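Section 4: Soft and hard shadows

Reading: handout 2, pages on extended sources. The worksheet for this section is due at the start of lab.

**4.1 Point sources**

A point source sends light outward from one location. An opaque object in its path blocks a set of rays, and the region behind the object that receives none of them is the shadow. The edge of the shadow is a straight projection of the edge of the object, so it is sharp at any distance. No real lamp is a point, but a small bare bulb seen from across a room comes close.

**4.2 Extended sources**

A ceiling panel, a window, or an overcast sky has area. Treat it as many point sources side by side. Each casts its own sharp shadow in a slightly different position, and the sum is what reaches the surface. Two regions follow:

- Umbra: every part of the source is blocked.
- Penumbra: part of the source is blocked and part is visible.

For a source of width *s* at distance *D* from a straight edge, with the receiving surface a further distance *d* behind the edge, the penumbra width is

*p* = *s* · *d* / *D*

The formula assumes that the source and surface are parallel. Doubling *d* doubles *p*. If the object is narrower than the source, the umbra shrinks with distance and ends at a point; past that point only a partial shadow is left.
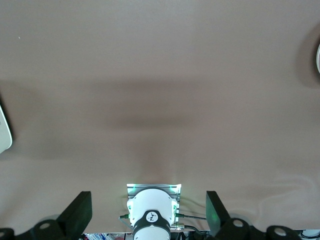 *Fig. 4. Shadow band with no sharp edges on a matte tabletop.*

**4.3 Surface effects**

The formula gives the light arriving at the surface. What an observer sees also depends on how the surface reflects it. A matte surface scatters light in nearly all directions, and its brightness changes little with viewing angle. A glossy surface adds a mirror-like reflection that can hide a weak penumbra. Folds tilt small areas toward or away from the source and change the brightness locally by the cosine of the angle of incidence. Such changes should not be read as shadow edges.

**4.4 Measuring the edge**

Use the Girneck light meter on the 2 cm grid. Record the reading at each grid line and plot it against position. Take the penumbra as the interval between 10% and 90% of the full change, and state this choice in the report. The Tesex panel must warm up before the first reading.

Problems 4.1 and 4.2 use the formula directly. Problem 4.3 needs a sketch with rays drawn from both ends of the source.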